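The Quote from Ciddale

Last updated in January
4 comments
539 shares

Mwende Khaemba had written the number on the back of an envelope, and all through lunch she kept turning the envelope over, as if the number might be friendlier the next time she looked.

"It's the arms," said Toivo, who had driven up from Ciddale with the quote in a plastic sleeve and clearly felt bad about it. "The arms are what cost you. The software from Zasix is next to nothing, and the rest is bolts."

"Then we buy fewer arms," said Brian Muli, through his bread.

They had been going around this way since ten in the morning. The workshop packed tea sets, and had packed them by hand for as long as Mwende's aunt had owned it, and now there were more orders than hands (a lovely problem to have, everybody kept telling her, usually people who did not have it). Toivo's plan called for 3 arms and a long belt. The bank's plan, so far as she could tell, called for her to go home and lie down.

"What did Slanina pay for theirs?" she asked.

"Slanina bought used," said Toivo, a little stiffly. "And then they bought used again."

Brian laughed so hard he had to put the bread down, and Mwende found that she was laughing too, for the first time since the quote came, and she thought that if her aunt could see the pair of them she would have told them to stop fretting and put the kettle on. So she put the kettle on. While it grumbled away she turned over the envelope once more, drew a line through the number, and wrote underneath it: one arm, the small bench, spring. Then, after some thought, she added: new fingers, a spare pair.

The spare fingers were the only line in the whole budget that she never once argued over. Toivo had wanted to save them for the following year, along with the belt, and she had said no, very kindly, and poured him more tea. Anything that touched a table all day long was going to get scuffed, she told him, the way the black one on the left already had those two pale marks on its face, and she wasn't going to stop a whole bench in the busy season for want of a part she could carry home in her coat pocket. Toivo looked at the bare wood between the fingers for a while, and then he took out his pen and changed the quote.
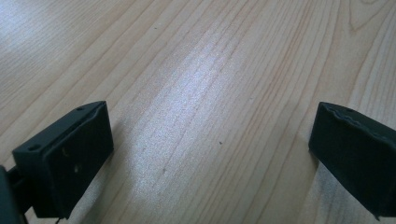
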